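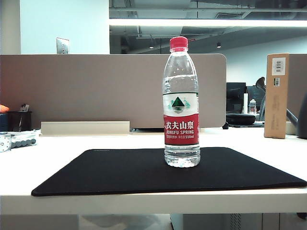
통권 58호

2026년 7월 31일 금요일
글 | 편집부 객원 필자

생수병 하나를 한 달 넘게 쳐다본 적 있으세요? 저는 있어요. 빨간 뚜껑 달린 농푸산취안, 550ml짜리요. 라벨에 초록색 산이 그려져 있고 그 밑에 물결이 있는데, 이제는 눈 감고도 그릴 수 있을 것 같아요(그림은 진짜 못 그리는데도요!).

제가 다니는 회사는 플레스타노라고, 로봇한테 물건 집는 법을 가르치는 데예요. 가르친다고 하면 거창한데 제 일은 그냥 이거예요. 검은 마우스패드 위에 물병을 세운다. 조종기를 잡는다. 로봇 팔로 물병을 집는다. 옆으로 옮긴다. 내려놓는다. 저장을 누른다. 그리고 다시 물병을 세운다. 그렇게 하루에 100번이요. 100번을 채우면 퇴근해도 된다고 해서 처음엔 와 꿀이다 했는데, 첫날은 73번 하고 밤 아홉 시가 됐어요.

5월에 입사했을 때 받은 안내문이 딱 한 장이었어요. 거기 제일 굵은 글씨로 '사람처럼 망설이지 말 것'이라고 적혀 있더라고요. 제가 조종하다가 머뭇거리면 그 머뭇거림까지 학습이 된대요. 그러니까 병 앞에서 손을 멈추고 '오늘 저녁 뭐 먹지' 하면, 나중에 로봇도 병 앞에서 멈춘다는 거죠. 저녁 메뉴 생각은 안 하겠지만 멈추긴 멈춘다고.

문제는 제가 원래 엄청 망설이는 사람이라는 거예요. 편의점에서 삼각김밥 하나 고르는 데 10분 걸리고, 엘리베이터 닫힘 버튼도 눌러도 되나 한참 생각하고, 전화 걸기 전에는 할 말을 메모지에 적어요. 그런 사람이 망설이지 않는 손을 가르치고 있으니 면접 때 뭘 보고 뽑았는지 모르겠어요. 면접에서 나무젓가락으로 콩 옮기기를 시키긴 했거든요. 그건 제가 좀 잘해요.

우리 쪽 모델 이름이 '인둠'인데요, 주마다 한 번씩 그동안 모은 걸로 새로 학습시켜서 돌려 봐요. 다들 의자 끌고 와서 구경해요. 처음 인둠이 병을 집으러 갔을 때 저는 팔짱 끼고 뒤에 서 있었는데, 팔이 쭉 내려가다가 병 바로 앞에서 딱 멈추는 거예요. 그러고는 왼쪽으로 아주 조금, 다시 오른쪽으로 아주 조금. 그다음에 집었어요.

옆자리 선배가 저를 쳐다봤어요. 저는 천장 배관을 봤고요.

"이거 자네네."

진짜 귀까지 뜨거워졌어요. 제가 매번 그랬던 거예요. 병을 잡기 전에 살짝 왼쪽, 살짝 오른쪽. 초점 맞추는 것처럼요. 저는 그런 버릇이 있는지도 몰랐는데 그게 기록에 전부 들어 있었어요. 선배 말로는 제 기록만 306개가 쌓여 있는데 거의 다 그렇다고, 지울지 말지는 저보고 정하래요. (망설이는 사람한테 그걸 정하라니요.)

그날 밤에 남아서 제 영상을 하나씩 돌려 봤어요. 드리마드라고, 기록을 재생하는 프로그램이 있거든요. 마우스로 쭉쭉 넘기는데 화면 속에서는 계속 같은 책상, 같은 병이에요. 그런데 보다 보니까 조금씩 다른 날이 있더라고요. 왼쪽 오른쪽이 유난히 긴 날은 엄마랑 통화하고 온 날이었고, 거의 안 흔들린 날은 월급날이었어요. 일기를 안 쓴 지 몇 년인데 엉뚱한 데다 쓰고 있었던 거죠. 어느 날은 병을 집었다가 그대로 내려놓고, 또 집은 것도 있었어요. 그날 뭐가 있었는지는 아무리 생각해도 기억이 안 나요.

결국 못 지웠어요. 아니 지우려고 전체 선택까지는 했는데, 확인 창이 뜨잖아요. '정말 삭제하시겠습니까?' 저한테 그런 걸 물어보면 안 되죠. 취소 누르고 나카무라에 갔어요. 회사 앞 우동집인데 메뉴가 두 개뿐이라 제가 아주 좋아해요.

다음 날 선배한테 그냥 두겠다고 했더니 그럼 태그를 달아야 한대요. 이유 칸에 뭐라고 쓸지 또 한참 걸렸어요. '불필요한 동작'이라고 썼다가 지우고, '조준'이라고 썼다가 지우고, 마지막에 '집기 전에 봄'이라고 썼어요. 선배가 읽더니 오타냐고, 계절이냐고 물어서 본다는 뜻이라고 했어요.

요즘은 다른 사람들이 모은 것도 섞여서 인둠이 꽤 빨라졌어요. 쭉 가서 턱 집어요. 시원시원해요. 그런데 가끔, 라벨이 살짝 돌아가 있거나 병이 패드 끝 쪽에 서 있으면 또 그러거든요. 살짝 왼쪽, 살짝 오른쪽. 그러면 구경하던 사람들이 한꺼번에 제 쪽을 돌아보고, 저는 손을 들고 "네, 접니다" 해요.

다음 주부터는 종이컵이래요. 종이컵은 세게 잡으면 찌그러진다는데 저 벌써 걱정돼서 집에서 연습하고 있어요. 지금까지 네 개 찌그러뜨렸어요.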